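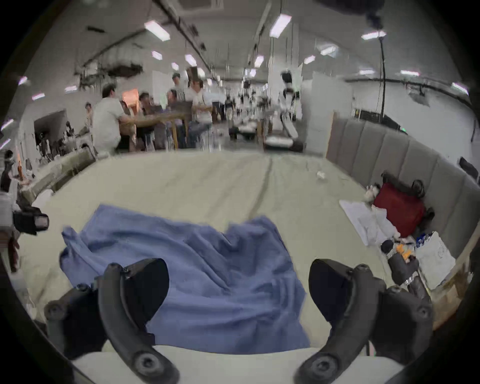
4. Comparing two hand grippers

Now for the fun part! You'll try the Wuvura and Clumard fingers on the same piece of cloth, and the differences show up fast.

1. Spread the cloth loosely on the table and leave some wrinkles in.
2. Hold the gripper upright by its handle. Wait for the green light.
3. Close on one raised fold, lift, and let go. Do 15 lifts per finger set.
4. Fold the cloth flat and go again, coming in low from the near edge.
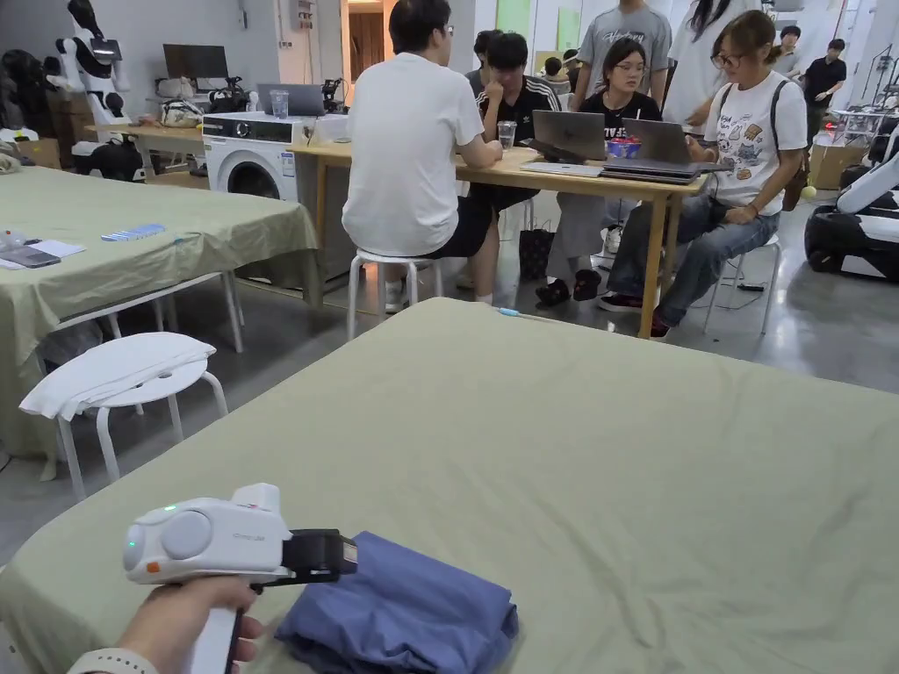
5. Using both hands

We use cookies to improve this site. Accept | Settings

Run the single-hand test first, then pick up the second gripper and check its light too.

CAUTION: Keep your free fingers out of the jaws.
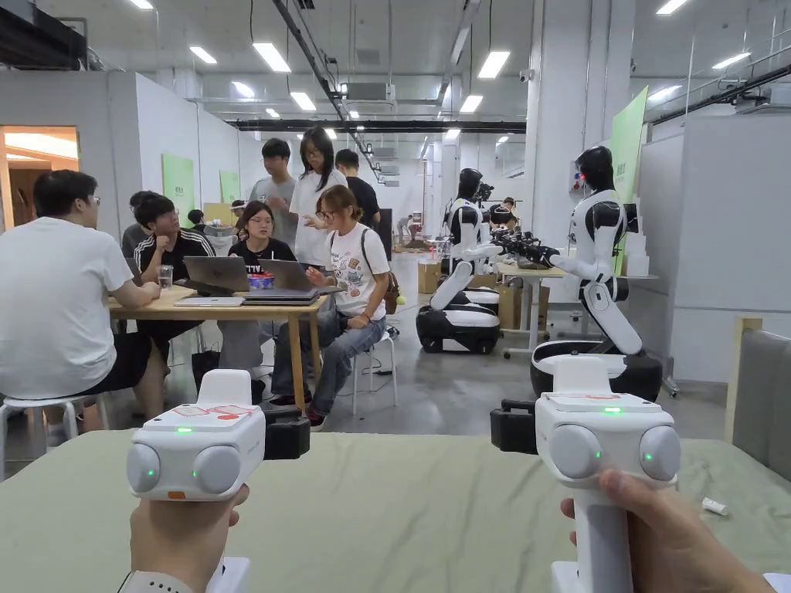
Start slowly, with both jaws open, and bring them in from opposite sides of the cloth. Pornthip Thongdee got her best folds this way, and it feels great once your wrists relax!

Note: Save each set under its own name before you change fingers.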